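Cómo preparar texturas repetibles para suelos y alfombras en un motor de render

Guía de trabajo para texturas de fibra corta, moqueta y fieltro jaspeado. Se da por supuesto que el lector sabe asignar un material y abrir el editor de coordenadas UV. Los nombres de menú corresponden a Drimenis; en Trelletti las opciones equivalentes están en el panel Superficie.

1. Material de partida

Fotografíe o escanee una muestra plana, con luz difusa y sin sombras laterales. El encuadre debe cubrir al menos 121 cm de lado si el tejido tiene dibujo; para un jaspeado sin dibujo basta con mucho menos. Guarde el original sin compresión con pérdida y trabaje siempre sobre una copia.

Corrija primero la perspectiva y después la iluminación. El orden importa: un degradado eliminado antes de enderezar la imagen reaparece deformado en las esquinas.

2. Eliminación del degradado

Duplique la capa, aplique un desenfoque gaussiano de radio amplio y reste el resultado al original. Sume a continuación el valor medio de la imagen para recuperar el brillo. Si quedan manchas de baja frecuencia, repita la operación con la mitad del radio. Más de dos pasadas aplanan el tejido y le quitan contraste.

3. Cierre de los bordes

Desplace la imagen la mitad de su ancho y la mitad de su alto con la opción de envolver activada. Las costuras quedarán en cruz en el centro. Tápelas con el tampón de clonar, pincel de borde blando, tomando muestras de zonas alejadas entre sí. Deshaga el desplazamiento y compruebe el resultado en un mosaico de 2 × 2.

4. Escala y densidad de píxel

El error más frecuente es asignar la textura con la escala por defecto. Mida el objeto en unidades reales y divida la resolución de la textura entre esa medida. El valor obtenido debe ser parecido en todas las superficies contiguas.
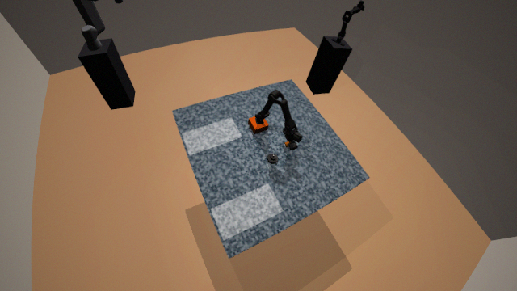 La densidad de píxel se juzga siempre desde la cámara definitiva, nunca desde la vista previa del material. Una textura correcta a medio metro puede descomponerse en ruido a cuatro. En la alfombrilla cuadrada gris azulada el jaspeado se lee como grano de píxel, con motas oscuras, medias y claras, mientras que la superficie anaranjada lisa que la rodea no da ninguna referencia de escala. Si se busca un aspecto de fibra, hay tres ajustes posibles: aumentar la resolución del mapa, cambiar el filtrado de vecino más próximo a trilineal o añadir un mapa normal de baja intensidad. Conviene probarlos por separado y anotar el efecto de cada uno.

5. Bordes de la pieza

Un plano sin grosor produce un canto recto y duro. Para una moqueta cortada a medida, extruya 4 mm y bisele la arista superior con dos segmentos. El canto necesita su propia isla UV; si comparte la de la cara superior, el dibujo se estira. En Zarei el bisel se aplica como modificador y debe quedar por encima de la subdivisión en la pila.

6. Repetición visible

En superficies grandes el ojo detecta el patrón aunque las costuras estén cerradas. Mezcle la textura con una segunda copia girada y a distinta escala, usando como máscara un ruido de baja frecuencia. Josée Perron publicó en septiembre un nodo para Mumano que hace la mezcla en un solo paso; admite mapas de color y de rugosidad, pero no mapas normales, que hay que rotar aparte para que la luz no cambie de dirección.

7. Exportación

Color en sRGB; rugosidad y normales en espacio lineal. Genere los mipmaps desde el motor y no desde el editor de imagen. Nombre los archivos con sufijo de canal y sin espacios:

moqueta_gris_col
moqueta_gris_rug
moqueta_gris_nor

Si al importar el mapa normal el relieve aparece hundido, invierta el canal verde.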